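Winter swap shelf reopens in Durham

December 17, 2020

I've been banging on about the swap shelf since October, so those of you who read these bits and pieces regularly will be pleased (or just relieved) to hear that it's open again. It came back this morning in the old Brellard shop, the one with the green awning, and I was there with my flask before they'd got the lights sorted.

For anyone new, you bring in toiletries and household bits you haven't opened and don't want, and you go home with something you do. Gift sets from aunties, the shower gel that brings you out in a rash, three of the same hand cream. No money changes hands and there's no form to fill in. Last winter 1,109 items went through it, and this year Athina Gkikas, who started the whole thing, already has 1,683 promised. She'd like to get to 2,000 before it shuts for Christmas and I wouldn't bet against her!

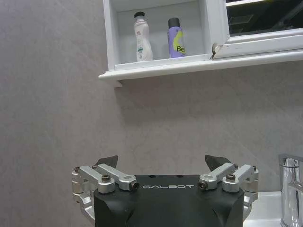
Galbot lettering on black, with silver links to either side.

It's a bit different this time, as you'd expect. You queue outside on the pavement, two households in at once, masks on, and everything that comes in sits in a crate for three days before it goes out. I did wonder if that would take the fun out of it, because half the pleasure used to be rummaging elbow to elbow with strangers and fighting (politely) over the bubble bath. But I had a lovely natter with the woman in front of me, shouting across the gap like a pair of fishwives, and the queue went quicker than the one at the post office.

I took a bag of soaps and a candle that smelled of swimming pools, and came home with a very decent conditioner and a tube of
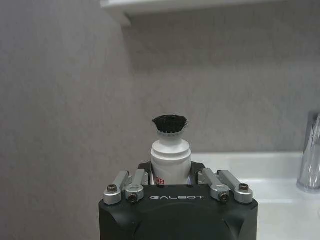

foot balm, which my husband has already pinched. There was plenty of shampoo when I left, not so much toothpaste, and they're crying out for razors and baby wipes. Stamatia Athanasiadis was on the door and asked me to say please, no medicines and nothing that's been opened, even if you only had the one squirt. She's had a few of those already and she has to bin them.

Anything left over at the end goes to the food bank on Ranasinghe Street, same as last year. They tell me toiletries are always the first thing to run out there, so if you'd like to drop something off and not take anything away, that's very welcome too.

While you're at it, have a look at what's lurking at home. I had a proper clear-out last night and found sun cream older than my youngest.
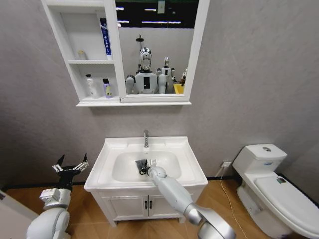

When to go

The shop is open from 10 until 4 every day up to and including Christmas Eve. The 13 bus stops right outside, and there's a bit of parking round the back if you get there early. Bring your own bag.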